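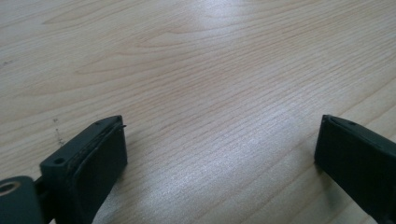

Frayed pad edge on one finger – replace the pad or leave it?

Posted by rarker_bench, March 9, 2021

Hi all! I look after a hand-held gripper with two black block fingers and a flat dark pad on the inside of each. I love working with this thing, so I want to treat it right. The border of the left pad is starting to look scuffed, and one thin hair-like bit pokes out sideways at the top corner. I can't tell if it's a fiber from the pad or something that got stuck there. The counter says 3288 open-close cycles since the last pad change. Do I swap the pads now? And do I have to set the opening again afterward?

Ilham Entili

Great time to catch it! I do pads on the Horkar cell at our shop and it's one of my favorite little jobs. Don't pull on that hair yet. Open the fingers all the way, hold a light low and look at where it goes in. If it only lies on the surface, tweezers will lift it off. If it comes out from under the rim, the pad is letting go and I'd change it.

For the change itself, always do both sides, even when one looks perfect. Mixed pads close off center and you'll chase that for days (ask me how I know). Warm the old pad with a hair dryer, start at a corner with a plastic scraper and work slowly toward the middle. Wipe the face with alcohol, let it dry, press the new pad in from the center out, then leave the fingers closed on a folded cloth for 24 hours. I use the Tritow pads, which come 4 to a pack, so you get a spare set!

Yes, set the opening again. Close fully, zero it, then run 10 slow cycles with nothing in the grip and check zero once more. While you're in there, look at the screw hole on top of the finger too – if there's a screw down in it, snug is enough.

gethin_nightshift

just trim it with nail scissors, ours looked way worse and still grips fine

rarker_bench

Thank you both! Looked with the light and the hair goes under the rim, so new pads are ordered. Ilham, does the cloth need to be thick, or will a lint-free wipe folded over do it?

Ilham Entili

A folded wipe works great. Fold it until you feel even pressure along the whole pad.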